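Questions I get asked about the toy swap

Last updated 17 Aug 2023

What can I bring?

Pretty much anything a child would still be pleased to get. Puzzles, board games, dolls, train track, dressing-up clothes, building bricks by the bagful. I do ask that jigsaws are complete, so please do them once before you come (my own kitchen table was out of action for most of August, so I feel your pain!).

Is there anything you won't take?

Car seats, bike helmets and anything that plugs into the wall. Soft toys are fine if they've been through the wash. Battery toys are fine too, but put a working battery in so people can try them.

How do the tokens work?

You get one token for each toy you hand in, and big things like scooters get you two. Spend them on the day or keep them for next time, I don't mind. If you turn up with nothing, come and find me or Tania Gamage on the door and we'll sort you out with a few.

My bricks are all mixed up. Do I need to sort them?

No, please don't spend your evening on that! Tip the lot into a bag and bring it along. I quite like sorting, and my son will do it for biscuits.
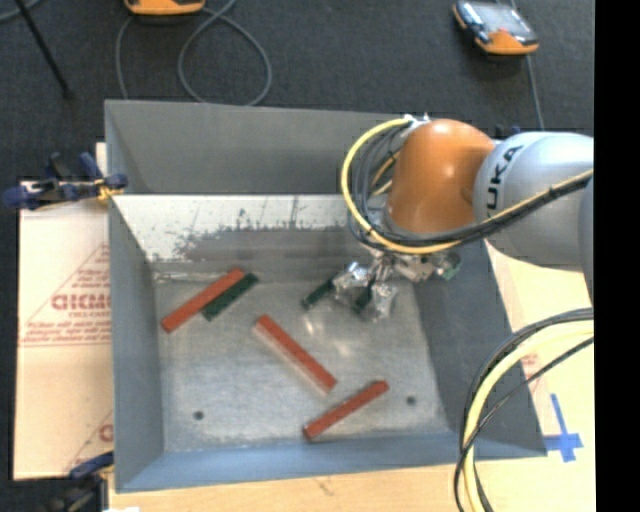
The only thing I'd say is have a quick feel through for coins, crayons and old raisins first. Last time we had 32 bags of bricks and I found things in there I'd rather forget.

Where do I park?

There are 13 spaces behind the hall and they go fast. Sárközi Street is free after six and it's a two-minute walk, even with a pushchair.

Can I come without children?

Of course. Ladan Mahmoudi comes every time for her grandchildren and always beats me to the good puzzles.

What happens to the leftovers?

They go in my garage until the next swap. If you've got room in yours, please do get in touch!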